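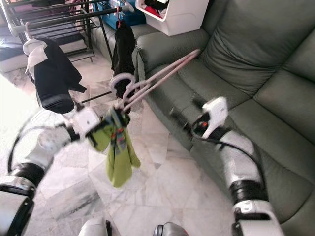
The level at Trelumham was read twice a day, at six and at six, and entered in pencil. The inspector from Stuvstead arrived on 14th July with his own gauge in a padded case. He set it on the sill of the pump house and waited for the needle to settle.

"You have 195," he said.

The keeper checked the book. The book had 195 for that morning, and for the evening before, and for every reading back to November.

"It rained in March," the inspector said.

"It did."

"The sluice was open for 17 days."

"It was. That's in the other book."

The inspector asked for the other book. It recorded the sluice, the grease used on the sluice, and a new Ploder valve, fitted at the second attempt. Nearly 2,000 entries were in the same hand. He compared the dates and found no fault in them. Then he walked down to the water and put his rod in at the marked stone. It was wet to 195. He moved three paces along and tried again.
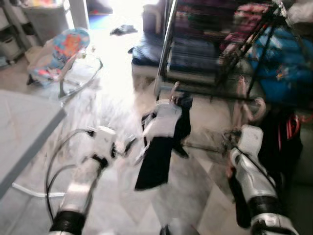
A black cloth, hanging.

In the pump house the keeper had put the kettle on. The inspector dried the rod from the bottom upwards, as the manual required, and wrote the figure on his form. Under Remarks there was space for two lines. He wrote "Level steady", crossed out "steady", and wrote it again.

"Will they send someone else?" the keeper asked.

"From Fülöp, probably. They have a longer rod."

It was five to six. The keeper sharpened the pencil and went out to take the reading.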